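Ovness RV Parts and Service
Progress report to the Zidau Fund: mobile repair and rental fleet project
6th April

Work completed this period

The second bay at the Matubbar yard is now open. It was due in February and was finished three weeks late. The concrete had to be poured twice after the first slab cracked near the drain. The extra cost was covered by the contractor and does not affect the grant.

We now have 26 travel trailers in the rental fleet, all inspected and insured. Four are older Bivatano units bought at auction. These needed new roof seals and new tires before they could go out, and two also needed water heaters. The remaining units came from trade-ins and were in fair condition.

The mobile repair van is on the road and covers campgrounds within 74 miles of the yard. Most calls are for slide-outs that will not retract, furnace faults and leaking gray water valves. We carry parts for the first two on the van. Valves come in too many sizes, so we usually have to make a second trip.

Spending

Spending on the bay and the van is in line with the budget. Spending on tires is over by $870. We have moved that amount from the signage line and will put off the new road sign until next year. No further transfers are planned.

Staffing and training

Both technician posts are filled. The second technician is part way through the propane systems course and cannot sign off gas work until it is done. Until then, gas jobs are booked on days when the lead technician is in the yard.

Delays

The dump station is behind schedule. The county asked for a revised drawing showing the distance to the well, and we sent it in last month. We expect the permit in time to dig before summer. If it does not come, renters will keep using the station at the state park, and we will go on paying their fee.

The online booking page is live but does not yet show deposits correctly. Staff are checking each booking by phone. This takes nearly an hour a day and needs to be fixed before the busy season.

Rental kitchen kits

Each trailer now goes out with a basic kit of plates, cups, pans and a dish rack. Returned kits are checked and washed before the next rental. Mugs are the item most often missing, and we have added a replacement charge to the rental agreement.

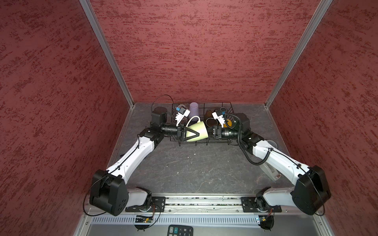
Plans for next period

Finish the dump station, subject to the permit.
Correct the deposit error on the booking page.
Add 14 seasonal storage spaces along the north fence.
Send the fund copies of the inspection certificates for the four Bivatano units.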